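December, glue and finish bench, entry starts 7:40 am

Back on the peel tests. Short version for anyone skimming: the Stiko water-based glue is fine on paper and card, bad on waxed cloth, and the long cure matters more than I wanted it to.

Where we left off. Three glues on the shelf for the book cloth covers: Stiko, Kilent, and the old Drerko tin. Drerko tin has skinned over, dug under the skin and got enough for one row of strips. Not going to count those results for much. Reordering is on hold until we know if we even want it.

Strips cut on the board shear, all from the same roll of cloth, grain running long. Should have marked the grain on the first set and didnt, so the first set is in the bin. Second set marked in pencil on the back. Please keep doing this.

Glue-up

Brushed a thin coat on the card only, waited till the shine went off, then laid the cloth and rubbed down with the bone folder from the middle out. Stiko grabs fast, maybe too fast for big covers. Kilent gives more time to slide things around but soaks in and leaves a dark line at the turn-in. The line did not fade overnight. Would not use it on anything pale.

Pressed under the iron plates with wax paper on both sides. Swapped the wax paper halfway through as it was cockling. The small press is still stiff on the last turn, needs grease, I keep writing this.

Peel numbers

Hung strips from the bar clamp, added shot to the cup until the cloth let go. Grams at release, best strip of each:

Stiko, long cure: 2,915
Kilent, long cure: 2,759
Stiko, short cure: 2,000
Drerko, short cure: 349 (old tin, see above)

No short cure number for Kilent, the strip tore at the clamp before the bond went. Need to fold the top end over and staple it so the clamp bites on double cloth. Did this for the later ones and had no more tears.

Stiko over Kilent by less than I expected. With this few strips I wouldn't hang a decision on that gap. The short cure drop is the real thing. We have been pulling covers out of the press way too early and then wondering why the corners lift by spring.

How it failed matters too. Long cure Stiko took card fibers with it the whole length, so the card gave up first and the glue was fine. Kilent was patchy, fibers at the edges and clean in the middle. I think I brushed it too thin in the middle, so part of that is on me. Drerko came off clean like tape.

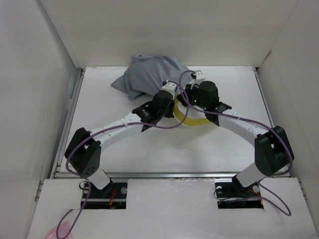

Waxed cloth

Tried the Rashidi waxed cloth in the afternoon, the green. Stiko beads up on it and never really wets the surface. Wiped a strip with alcohol first, a bit better, still peeled by hand with no effort. Scuffed another with fine sandpaper, best of the lot but the scuffing shows at the edge and it looks awful. Did not bother with the shot cup on any of these.

Options as I see them:
- glue a paper lining to the back of the waxed cloth, then glue the lining to the card. Lining has to stick too though, so same problem moved one layer up
- double sided film. Have not priced it
- sew it and skip glue for the green ones
- tell people no waxed cloth

Leaning toward sewing. Slow, but the needle holes stay shut in the wax if you use the thin needle.

Warping

Card from the morning has a bow toward the cloth side, worse on the Stiko ones. Lined the inside of two with plain kraft to pull them back. One went flat, the other overshot and is now bowed the wrong way. Think that one had the kraft grain running across. Check before gluing next time!! Leaving both under the plates till tomorow and will look again.

Odds and ends

Glue brushes. Whoever used the flat brush with the blue handle, it was put away with glue in the heel and is now a stick. Soaking it in warm water and soap, not hopeful.

Bone folder has a nick, leaves a fine scratch on dark cloth. Sanded it, polished it on the leather, seems ok.

Out of wax paper after this run. Also low on the heavy card, enough for one more set of strips if we cut narrow.

To do next
- Kilent short cure, stapled tops
- one set with the glue on the cloth side instead of the card, curious if the dark line goes away
- fresh tin of Drerko or drop it from the table
- grease the press
- redo the sample with the kraft grain the right way

Stopped 5:15 pm, plates on, heater off.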